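Ticket 2705 – Booking confirmations not reaching guests
Property: Skundunby, room 54
Status: Reopened
Assigned to: Přemysl Koubek

09:40 Seon-mi Bae wrote:
Guests who book through Plivley get the payment receipt but no confirmation with the door code. Direct bookings are fine. It started in August, after we changed the reply address.

10:15 Přemysl Koubek wrote:
The log shows 288 messages queued and none sent. The old reply address is still set in the Plivley template. Please change it under Settings – Messages – Sender and save twice, as the first save only stores a draft.

11:02 Seon-mi Bae wrote:
Changed and saved. A test to my own address came through. A test booking for room 54 did not.

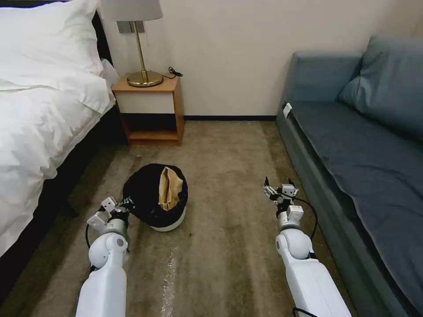 11:30 Přemysl Koubek wrote:
Room 54 has its own template, copied from the old one, so it kept the old address. I have linked it to the main template. The queue limit is 300, so please clear the stuck messages before you test again.

11:48 Seon-mi Bae wrote:
Queue cleared. Confirmation received with the code. Will check the other rooms this afternoon – leave this open for now.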